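Chapter 6
Household Waste and Where It Goes

The town of Hollbridge collects trash from 371 streets. Until a few years ago everything went into one truck and from there to the Urban Road landfill. Today each home sorts its waste before pickup, and the town pays less to bury what is left. This chapter follows cups, paper, foil and food scraps after they leave the kitchen.

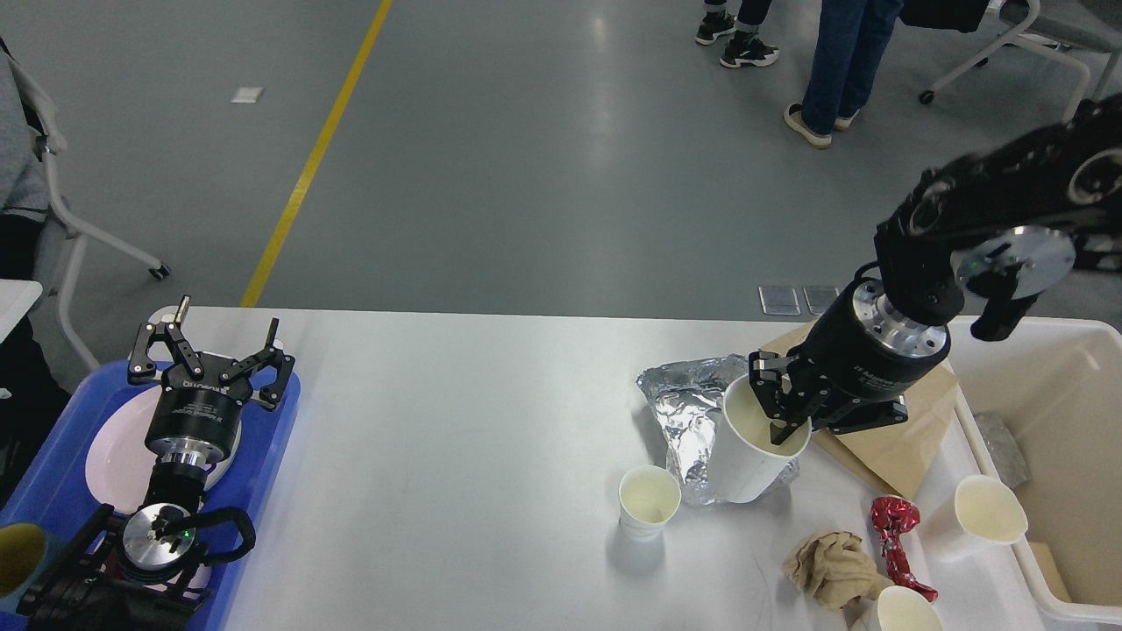 6.1 Sorting at the Source

Sorting at the source means separating materials before they are mixed in a truck. Paper soaked with grease or coffee is hard to recycle. In a survey by Zubaida Mohmand, 78 of 200 households put food-soiled paper in with clean paper.

Metals hold up better. Aluminum can be melted and formed again many times, and this includes foil and foil trays. 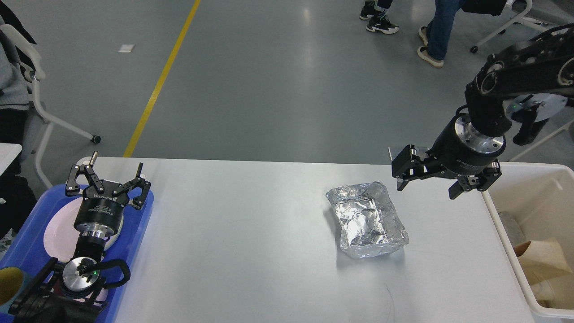

Food residue should be scraped off first. Small pieces of foil can slip through sorting screens, so many programs ask residents to press them together into a ball. Rules differ from town to town. Section 6.2 compares those of Hollbridge and Rivon.

Key terms: landfill, residue, contamination, source sorting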